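The Shirt That Waits on the Chair

In the village of Karetach the laundry is still a matter for the whole street. The lines go from one house to the other, high over the road, and each family has its day. When I moved there in July, with two suitcases and a small dictionary, my neighbor explained to me the order of the days before she told me her name.

I come from a city where clothes disappear into a machine in the basement and come back warm. I never thought much about them. In Karetach I had to think. The water is hard, the wind comes from the lake with sand in it, and a shirt that is left out for the night must be washed again. After one month I owned fewer shirts than before, and I knew each of them better.

Lenni Laitinen has repaired clothes in the next town, Grurnach, for 30 years. His shop has one window and a bell that does not ring. People bring him coats, work trousers, sometimes a curtain. He told me that most things that come to him are not really broken. "They are tired in one place," he said. "The elbow, the pocket, the end of the sleeve. The rest could live for a long time."

He has a book where he writes down every repair. On the page he showed me, the last one had number 111, and it was only the beginning of March. Many of the names came back again and again. One farmer had brought the same jacket four times, and Lenni spoke about this jacket as a doctor speaks about an old patient.

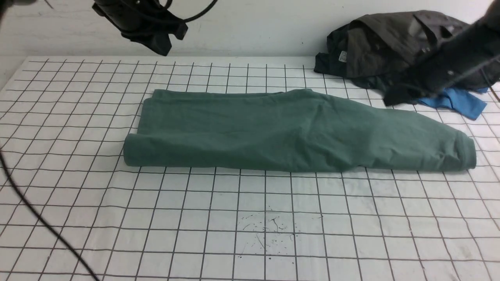
What surprised me was how much he talked about the time between two washings. Sewing he considers simple. The damage, he believes, is done at home, on the back of the chair and on the thin metal hanger. A knitted thing should lie flat, a heavy coat needs wide shoulders under it, and cotton may be folded as one likes, only not always in the same line. He himself changes the fold every season. I tried to do it too and forgot after the first time.

His daughter finds all this a little comic. She works at Turunen, the furniture store behind the station, and buys her clothes on the internet like everyone of her age. But she brings him the buttons that fall off, and last winter she asked him to teach her to darn a sock. It took her two evenings. The sock is not beautiful - she wears it inside her boots, where it must please only her.

I asked Lenni if he will close the shop one day. He did not like the question. He turned over a collar, looked for a while at the inner side, and said that the lease is paid until summer and that the light in the window is good in the mornings.

On the bus home to Karetach I counted the missing buttons on my own coat. It was my neighbor's day on the line, and her sheets were hanging over the road, so low that the driver had to wait until she came out with a pole and lifted them.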